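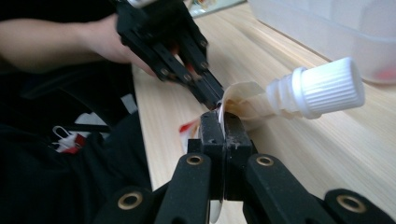 Small Things from the Kitchen Table

Welcome to my gallery page. My name is Cecilia Akolgo and I collect packaging. I don't mean beautiful old tins, which many people collect already. I like the packages that we open, squeeze and throw away in one week. This part of the gallery is about pouches with a spout and a screw cap.

I began in August, when I was cleaning the kitchen in our apartment in Hornum Street. At the back of the shelf I found 15 pouches, and each of them had a little left inside. I put them on the table and looked at them for a long time. My sister thought I was tired from the heat.

Spouted pouch with white cap
The cap has fine vertical ribs on its side, and I like very much how the top edge is round and takes the light. Behind it the white spout goes wider in several steps. The liquid is brownish and stays near the base of the spout and in the folds.

About the film
The body of this pouch is thin, cream-colored and a little transparent. When it is pinched, it makes many small folds, and one end curls up in a white curve. I tried to draw these folds with a pencil and I did not succeed. If somebody knows a good method for drawing crinkled plastic, please write to me.

About the caps
I keep caps in a wooden drawer, sorted by color and then by width. White is the biggest group, with 32 caps. Green comes second, and I have only one that is purple. It came from a fruit puree that my neighbor's little boy did not want to finish.

How I empty a pouch
I lay it flat and push slowly from the bottom corner to the spout with the back of a spoon. Then I fold the empty part and push again. For thick sauce I wait 10 minutes with the spout down in a cup. After this I rinse it with warm water two times and hang it on the line with a clothespin. A pouch which is closed too early will smell, and the smell doesn't go away.

What I am looking for
I would be happy to receive caps from other countries, clean and dry, in a normal envelope. Refill pouches for soap are also welcome, but please no pouches from motor oil. I can send cards or stamps in exchange.

The gallery was last changed on Wed 26 October. The pages with tubes and with yogurt lids are still in work, and the old page about bottle tops has moved to the second menu.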